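Notes from the Parish Kitchen

Filed under: Local Life, Food and Table

Philomena Flanagan
November
4 min read

The hall at Meltstead has served a hot midday meal through the winter months for longer than I have lived in the parish. When I was asked to take over the running of the kitchen, I was given a key, a ledger and the telephone number of the man who services the boiler. The ledger proved the most useful. My predecessor, Cormac Brophy, had recorded every menu in a small, upright hand, together with remarks on what was eaten and what was sent back. Parsnip soup was sent back often. I have taken his advice and do not serve it before Christmas.

It is my purpose in this post to set down how the soup is now made, as several readers have written to ask, and to record certain changes to the arrangements for the season.

The stock is begun on the evening before. Onions, carrots and the outer sticks of celery are cut large and put in the bigger pot with bay and peppercorns. No salt is added at this stage. The pot is brought slowly to a simmer, held there for 2 hours, strained, and cooled in shallow trays before it goes into the refrigerator. I was at one time in the habit of leaving it to cool in the pot, and I was rightly corrected by the inspector.

Barley is washed in the morning and cooked separately. Mr Brophy cooked his in the soup itself, and there is a great deal to be said for the thickness this gives. It does, however, continue to swell, and by the end of service the last guests were receiving something closer to porridge. Under the present method the barley is drained and added to each serving. Guests who do not care for it may decline it, and a fair number do.

Leeks come from Dirk Hoekstra, whose field lies on the Gurkosbridge side of the river. They arrive with a good deal of the field still attached. They should be split lengthways and washed in cold water, then left to stand, then washed again. Cooks who are new to the kitchen are inclined to regard the second washing as excessive until they have seen the bottom of the sink.

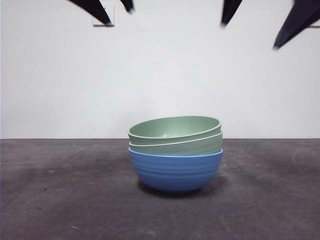
Philomena Flanagan

The question of portions has been raised at more than one meeting. It remains the position of the kitchen that a first serving should be modest and that a second should be offered without the guest having to ask for it. Older guests in particular will leave a large helping unfinished and feel that they have been wasteful. The same guests will accept two small helpings with every sign of pleasure. I would ask those serving at the hatch to bear this in mind, and to carry the second helping to the table where walking is difficult.

Bread is a less settled matter. Manolis Vrettos baked for us throughout last winter, and his loaves were much admired. He has since taken a post at Ilier and is no longer able to supply the hall. For the present we are buying sliced brown, which is adequate. Pádraig Ó Flaithearta has offered to bake soda bread for the first meal of each month, and the offer has been gratefully accepted. He has asked for buttermilk to be kept in, and I have added it to the standing order. Anyone who finds it in the refrigerator is requested to leave it there.

As to costs, the hall holds a balance of £200 for the purchase of dry goods, which should see us into the new year if the price of split peas does not rise again. Donations of tinned tomatoes, lentils and stock vegetables remain welcome. Donations of marrows have been sufficient.

Finally, a word on the recipe itself. I have been asked for exact weights and regret that I cannot give them with any confidence, as the leeks are never the same size twice. For a household of four I should use two large leeks, an onion, a good handful of barley and enough stock to cover the vegetables well. The leeks are softened in butter over a low heat with the lid on and must not be allowed to brown. Salt is added at the end, then chopped parsley, then a little of the barley water if the soup seems thin. It keeps well until the following day, provided that the barley is stored apart.

The hall opens at noon. The side door should be used while the front step is being repaired.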